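Tidying Up Small Stuff, and Can a Machine Do It Yet?

I get asked this one more than anything to do with limescale, so it's getting its own page. Can you get a robot to clear the table? Sort of, if it's the right table and you're not in a hurry!

I've been pestering my friend Wenjie Ye on the subject since November (she works with robot arms and puts up with me very kindly), and most of what I've picked up turns out to be good advice for people too. So, tips for both.

Small crumpled things are the hard part. Sweet wrappers, folded receipts, the little sachets that come in shoe boxes. You and I sweep them into a palm without looking. A pair of arms with two fingers each has to go for them one at a time, and every wrapper is a different shape from the last. If you've got a drawer full of this sort of thing, tip it out and spread it before you start. Bits lying on their own are easier to pick up, for you as well as for a gripper, and you'll spot the earring before it goes in the bin.

Use tubs you can see through. I've gone on about this before. Clear ones mean no lifting lids and no labels that fall off in the steam. Wenjie grumbles that clear plastic can be awkward for cameras, so if you ever do get a robot, you may want to buy coloured ones. I'm keeping mine.

Keep the tub close to the mess. My old method was to leave it on the worktop and walk back and forth with handfuls, dropping half of it on the lino. Put it in the middle and work round it.

Stop the tub sliding. A damp cloth underneath does it, or a square of that rubbery drawer liner. Light plastic tips up the moment you knock the rim, and then you're doing the job twice.

Soft packets want a gentle pinch. Grab a half-full sauce sachet in the middle and you'll wear it. Take it by the sides, near the top. For very flat ones on a smooth table, slide them to the edge and catch them there.

Mugs go last. I clear all the little bits first, then the crockery, so I'm not carrying a cup with a wrapper stuck to the bottom of it.

As for whether it's worth waiting for a machine, I timed myself on the kitchen drawer and it took 17 minutes, with the radio on and a biscuit. I wouldn't put off the job for a robot just yet. Laundry, stairs, the cupboard under the sink with all its pipes, I can't see anything taking those off my hands soon. But a table with loose bits on it and a tub or two? I'd let one have a go at mine tomorrow, and I'd probably stand there and watch the whole time, which rather defeats the object.
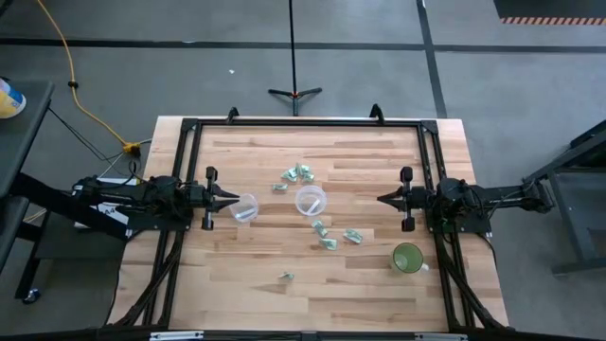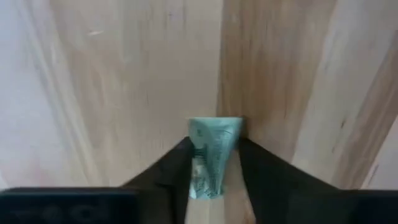
Little green bits and clear tubs on the big table, then a packet held between the two fingers.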